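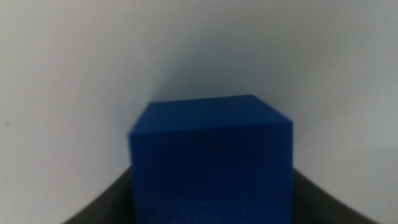 Color matching after the pigment change

Readers who order from the Stalton range will have seen the notice that the blue and violet pastes changed supplier in October. The paste codes are the same. The formulas behind them are different, and anyone who mixes by recipe card should recheck the cards before the next batch. This item covers what we have found so far in the Coelho workshop and what we suggest members do with older records.

The main difference is strength. The new blue tints harder than the old one, so a card written for the old paste gives a darker result at the same weight. Mingxuan Xu ran drawdowns of both pastes in the same white base and let them cure overnight before reading them. At low loading the two are hard to tell apart by eye. At mid loading the new paste is clearly deeper and sits slightly toward red. At full strength the gap closes again, and for a plain masstone blue most people would accept either one.

The shift toward red matters most in greens. A green mixed from the old blue and the standard yellow came out clean. With the new blue the same green goes a little gray, and adding more yellow moves the hue without bringing the cleanness back. Loukia Deligiannis has had better results with the green-shade blue in place of the standard one, cut back slightly, and then the yellow left as written on the card. She is still working on the darker greens and would like to hear from anyone who has solved them.

Surface finish has also caused trouble in comparisons. A matte surface scatters light from the top layer and reads lighter and weaker than a gloss surface with the same pigment in it. Texture does the same thing in patches, and faces that point toward the light will read lighter than faces that point away. Two samples should be compared only when they have the same finish, lie in the same plane, and touch along one edge. Several of the complaints sent in since the change were matte pieces held up against gloss chips. When Gert Ngubane repeated them with matching finishes, most of the difference went away.

Lighting is the other usual cause. The workshop booth has two lamps, daylight and warm white, and a match should hold under both. The new blue with the old violet is a poor pair in this respect. It looks right under daylight and turns noticeably purple under warm white. If you have old violet left on the shelf, use it up in mixes that contain no blue, or pair it with old blue from the same period. Do not blend the old and new pastes of one color in a single container. The dispersants are not the same, and the one blend we tried had specks in it the next morning.

For cards, we suggest the following. Keep the old card and mark it with the supplier change. Write a new card with its own number, and do not overwrite the weights. Record the base, the finish, the cure time, and the scale used. Weigh the paste – volume from the dispenser is not good enough for the stronger colors, and the dispenser heads were set for the old viscosity in any case. Gert starts his trial batches with the blue held back, takes a drawdown, and adds the rest in small steps. It is slow, but a batch that is too blue can only be corrected with a lot more white.

Cadi Beddoe has entered 115 of the shared cards into the Oltel spreadsheet, with a column showing whether each has been checked against the new paste. The rest are still in the binder. Cards in the spreadsheet marked "old" should be treated as starting points. If you check one, please send in the drawdown along with the weights so that it can be filed with the others.

Storage has not changed. Lids on, cans upright, and stir to the bottom before weighing. The new blue settles faster than the old one and forms a soft layer that is easy to miss with a short paddle. A can that has stood for more than a week should go on the shaker.

Aníbal Brandão will run the reading session on Tuesday in the Plullesik room, with the booth set up by 6 p.m. Bring cured samples only. Label the back with the card number and the finish. The violet results will be in the next issue if the last drawdowns are cured in time.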